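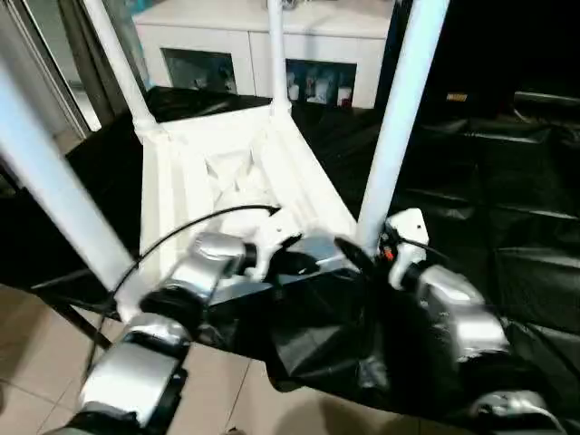 Projet Isine : rapport d'avancement intermédiaire

Présenté à la Fondation Cabrera, avril 2018

Objet du rapport

Le présent rapport rend compte de l'avancement du projet Isine, qui a pour but de réunir, de transcrire et de rendre consultables les registres de l'ancienne coopérative laitière de Windon. Il couvre la période écoulée depuis la signature de la convention. Il suit l'ordre demandé par la Fondation dans son modèle de rapport, à l'exception du tableau financier, qui est envoyé séparément.

Rappel du fonds

La coopérative a tenu pendant toute son existence trois séries de documents : les registres de livraison, où l'on notait chaque matin le lait apporté par les membres, les cahiers de délibérations et la correspondance avec les acheteurs. L'ensemble comprend 540 volumes et liasses. Une partie était conservée dans le grenier de l'ancienne laiterie, l'autre dans une annexe de la mairie. Les deux parties ont été réunies dans le local de Windon au cours du premier mois de travail.

L'inventaire sommaire joint à notre demande indiquait un nombre inférieur. La différence vient de plusieurs liasses de correspondance qui avaient été attachées ensemble et comptées comme une seule pièce. Elles ont maintenant chacune leur cote.

État de conservation

Les registres de livraison sont en général dans un bon état. Le papier est épais et l'encre a bien résisté. Les cahiers de délibérations ont plus souffert, surtout ceux qui se trouvaient contre le mur nord du grenier. Nous avons constaté des auréoles, des dos décollés et, dans 2 cahiers, des pages collées entre elles sur presque toute la hauteur. Ces 2 cahiers ont été mis à part et ne seront pas ouverts avant l'avis d'un restaurateur. Le devis est demandé.

Le dépoussiérage est terminé pour les deux premières séries. Pour la correspondance, il reste à faire les liasses les plus récentes, dont les agrafes rouillées doivent être retirées une par une.

Transcription

À la date de ce rapport, 3 845 pages sont transcrites et relues une première fois. Ce chiffre est un peu inférieur à celui de notre calendrier. Le retard concerne les registres les plus anciens, dont les abréviations n'étaient pas les mêmes d'un commis à l'autre. Il a fallu établir une liste des abréviations avant de continuer, et reprendre les pages déjà saisies. Cette liste contient près de 200 entrées et sera publiée avec les transcriptions.

Les noms de fermes posent encore une difficulté. Une même ferme peut porter trois ou quatre orthographes dans un seul volume. Nous avons choisi de garder l'orthographe du registre dans la transcription et de donner la forme actuelle dans un champ séparé, quand elle est connue avec certitude.
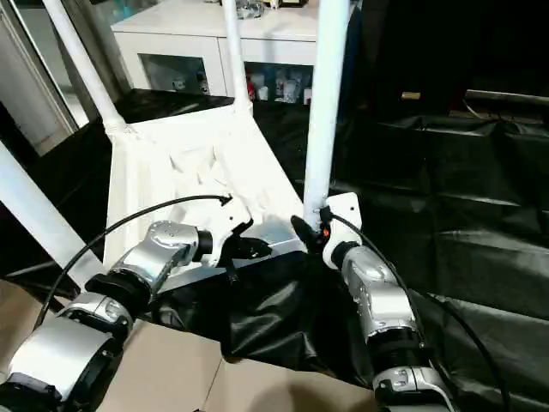 BASE DE DONNÉES ET CONSULTATION

La base est installée sur le logiciel Stistia, comme prévu dans la convention. La recherche par ferme et par année fonctionne. La recherche par commis donne encore des résultats incomplets, le champ n'ayant pas été rempli pour les volumes saisis en premier. La correction est en cours.

Une version d'essai a été montrée aux lecteurs de la bibliothèque de Windon. Leurs remarques portent surtout sur la taille des caractères et sur l'affichage des quantités. Plusieurs personnes ont demandé une conversion des anciennes mesures en litres. Nous l'avons ajoutée à côté de la valeur d'origine.

Difficultés rencontrées

L'humidité du local a été trop élevée pendant l'hiver. Un déshumidificateur a été acheté sur la ligne « petit équipement », avec l'accord de la Fondation. D'autre part, le numériseur a été immobilisé pendant trois semaines dans l'attente d'une pièce, et ce temps a été utilisé pour la relecture.

Suite du travail

La transcription des registres de livraison doit être achevée en juillet. Les cahiers de délibérations seront traités ensuite, puis la correspondance, pour laquelle nous proposons de transcrire seulement les lettres reçues et de décrire les copies de lettres envoyées dans l'inventaire. Cette proposition modifie légèrement l'annexe technique de la convention et nous prions la Fondation de bien vouloir nous donner sa réponse par écrit.

Aucune demande de financement complémentaire n'est présentée à ce stade. Si le devis de restauration dépasse la somme réservée, nous reprendrons contact avec la Fondation avant tout engagement de dépense.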